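Workshop notebook, Orngate site
11/7/20

Locker bank and towel stock, continued from the April entry.

Went through the key register before starting. It lists 27 keys issued against the bank and does not agree with the tags in the key tin. Four tags have no matching line in the register. Two of those are old Custum tags from before the renumbering, so the number on the tag means nothing now. Put them in a separate envelope and marked it. The other two to be tried in the locks when the bank is free.

Towels: the Workport delivery note gives 22, bundled. Cotton, tan, medium weight. Washed one lot on the normal cycle and one on the long cycle to see whether the long cycle is worth the water. No difference I could feel by hand. Lint in the filter was heavier on the long cycle. Will stay with normal.

Folding is still undecided. In thirds then in half is the neater parcel but it catches on the door lip going into the narrow lockers. Rolled goes in easily and comes undone as soon as the one beside it is pulled out. Try thirds then thirds again next time, with the fold to the front.

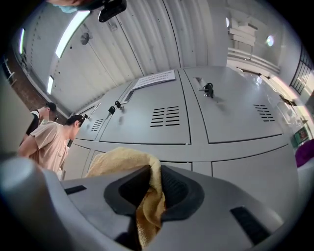
Ventilation is the other item. The louvers are the only airflow with a door shut, and a towel pushed hard up against the slats will block them. Damp towels are not to go back in regardless — hang them on the rail first, overnight if the weather is poor. Had one come out in April smelling of mildew and the locker had to be wiped down twice with vinegar solution.

Spare shelf liner is Ngata, part 589, ribbed side up. It can be trimmed with ordinary scissors. Cut it short of the back wall by a finger width or it curls. Have used up to half the roll so far, did not measure it.

Locks: graphite only, no oil. Somebody has oiled at least one in the past and the dust has packed in behind the plate. Cleaned with solvent and a pipe cleaner, turns freely now but the key still wants a slight lift before it will come out. Note this on the register against the locker so the key does not get forced.

Keys left in the locks overnight is fine for unallocated lockers. Allocated ones go back to the tin at close.

To do:
try the two loose keys
reprint the register with a column for lock condition
fold test, second method
order graphite, the tube is nearly finished
check rail brackets, left one has some play in it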